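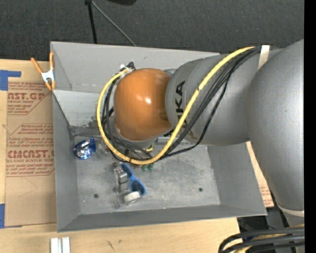

Kuvano is a drama film written and directed by Yuto Mizuno. It follows a ferry clerk who goes home to a small island town after her father's death and finds that the neighbors she grew up with have stopped speaking to one another over a landslide that took place when she was a child. The film runs slowly and quietly, and a good part of its pleasure lies in the company of its townspeople, who are stubborn, generous and often very funny.

Plot

The clerk arrives in February, meaning to stay just long enough to sell the family house. Her father, she learns, kept a ledger of everything the town had lent or given to the families on the lower road after the slide: blankets, rice, a sewing machine, the use of a boat. It holds 1,643 entries, and beside 998 of them he had written the word "returned." She sets out to learn what became of the rest, going from door to door with the book under her arm, and is met with tea, with silence, and once with a thrown shoe. An old schoolteacher finally tells her how the quarrel began, and the two women carry the ledger up to the shrine together. The film leaves open what they decide to do with it.

Production

Mizuno first wrote the story as a stage play called Zedton, after the cargo boat that brings the mail in the opening act (the boat survives in the film, though it now has only a few minutes to itself). Producers at Prandoveo read the play and asked for a screenplay, and he spent a long winter taking out most of the speeches. Shooting lasted 40 days. Many of the smaller parts went to people who lived near the locations, among them a retired postmaster whose long story about a lost goat was kept whole, at Mizuno's insistence.

The music, for harmonium and a small choir, was recorded in a single evening at the Rampersad chapel. It is used sparingly, and the first half hour has none at all.

Themes

Forgiveness is the film's great subject, along with the homely question of what neighbors owe each other once the emergency has passed. Viewers from many faiths have found something of their own in it. Discussion groups often linger over the scene in which the teacher washes the clerk's muddy boots without a word, and over the father himself, who can be seen as a faithful keeper of memory or as a man who couldn't let a debt go.

Release

The film opened in May 2025 on 29 screens and later traveled to church halls, libraries and community centers, where it was often followed by a shared meal. A study guide with questions for each chapter of the story was prepared for these showings. The original play has also been revived, with the goat story added to its second act.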